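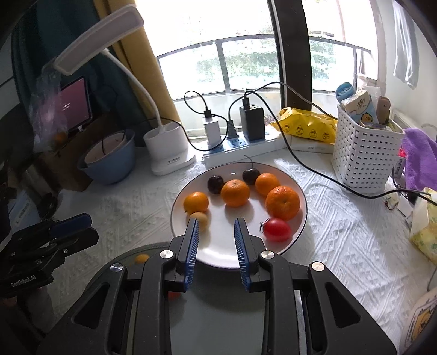
OPINIÃO | Casa e Quotidiano
Dezembro – Redação da Furnska

A mesa única e o lugar da fruta

A habitação de uma só divisão deixou de ser uma etapa passageira da vida adulta. Para uma parte considerável dos leitores desta publicação, constitui a morada permanente, e é nessa condição que deve ser discutida. A questão que aqui se coloca é modesta: numa casa em que existe uma única mesa, que direito assiste à fruta de nela permanecer?

A resposta habitual dos manuais de arrumação é restritiva. Recomenda-se que a superfície de trabalho se mantenha livre, que os alimentos recolham à cozinha e que os cabos desapareçam em caixas próprias. São conselhos concebidos para casas com despensa, corredor e armários em número suficiente. Quem vive com uma mesa junto à janela sabe que a toalha branca serve o computador, o candeeiro, o carregador e o lanche, e que a separação rigorosa entre estas funções exigiria metros quadrados que o contrato de arrendamento não contempla.

Um prato branco de rebordo escuro, com quatro laranjas de tamanhos diferentes, duas ameixas, um alperce e um tomate, ocupa menos espaço do que se supõe e presta um serviço que a gaveta do frigorífico não presta: está à vista. A fruta guardada é fruta adiada. No inquérito que a Furnska dirigiu aos assinantes residentes em Gultport, 47 dos 169 participantes declararam deitar fora fruta todas as semanas, e a razão mais invocada foi o esquecimento. Entre os que a conservavam sobre a mesa, apenas 14 apresentaram a mesma queixa. A amostra é pequena e não autoriza conclusões gerais, mas o resultado coincide com a experiência comum.

Dir-se-á que o tomate não pertence àquela companhia. A objeção é antiga e, do ponto de vista doméstico, pouco relevante. O tomate perde sabor com o frio e ganha em ser consumido à temperatura da sala. O prato acolhe-o sem dificuldade. Mais atenção merece a vizinhança do alperce e das ameixas, frutos de polpa delicada, que convém colocar ao lado das laranjas e nunca debaixo delas.

A objeção séria diz respeito à eletricidade. Uma extensão encostada ao fundo da mesa, com carregadores ligados e cabos pretos a atravessar a toalha, é hoje uma presença quase universal, e seria irrealista propor a sua supressão. O que se pode exigir é distância e método. Consideramos razoáveis as seguintes regras:

- a fruta lavada deve ser bem enxuta antes de chegar à mesa;
- o prato ocupa a parte da frente, e a extensão a de trás;
- nenhum recipiente com água se coloca entre ambos;
- os cabos seguem por um só lado, de preferência o oposto à mão que se serve.

Quanto ao saco de plástico pendurado, solução a que muitos recorrem para as laranjas sobrantes, a nossa posição é de tolerância condicionada. Liberta a mesa e mantém o fruto visível, mas o plástico retém humidade e favorece o bolor. Um saco de rede, como os que a casa Pindlow vende a metro, cumpre a mesma função com vantagem.

Resta a matéria dos pequenos objetos. O cesto de plástico branco entrançado, onde convivem os lenços de papel e uma bolsa, é frequentemente apontado como sinal de desordem. Discordamos. O cesto é a forma mínima da arrumação: delimita, agrupa e pode ser transportado de uma só vez quando a mesa tem de servir para jantar. O mesmo vale para uma tigela azul que guarda outro recipiente. Já o pacote de aperitivos deixado ao lado do cesto, ainda que decorado com patos simpáticos, deveria estar lá dentro.

Também não partilhamos a severidade com que certa crítica, na linha do conhecido guia Kadrić, trata os motivos infantis nos quartos de adultos. Uma almofada com um pato estampado em nada diminui a dignidade de uma casa. O gosto dos moradores é matéria em que as publicações de decoração têm intervindo em excesso, e esta não se exclui da censura.

Entende, pois, esta redação que os senhorios e os fabricantes de mobiliário deveriam partir da mesa tal como ela é usada. Uma mesa com calha traseira para a extensão e dois ganchos laterais resolveria boa parte dos problemas aqui enunciados. Enquanto tal mobiliário não se generaliza, recomenda-se que a toalha seja sacudida ao domingo e que se comece sempre pela fruta mais madura.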